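Guides > Robots > Open days

How to Run a Bin-Picking Demo at an Open Day 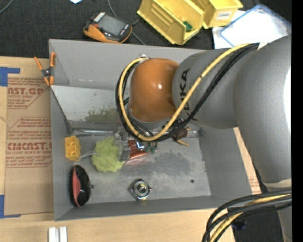
The KUKA arm reaching into the metal bin.

1. Put a few small household items in the bin. A hairbrush, a mesh scrubber and a plastic building block are a good mix.
2. Leave space between them for the first run.
3. Keep visitors behind the tape – arm's length from the table is too close.
4. Run the arm at slow speed, with one person on the teach pendant at all times.
5. Stop the arm before anyone reaches into the bin.

Allow 20 minutes per group, with questions. Rocío Cusi takes bookings for the next Cinham open day in September.

Filed under: Demos, Robot arms
11 shares | 2 comments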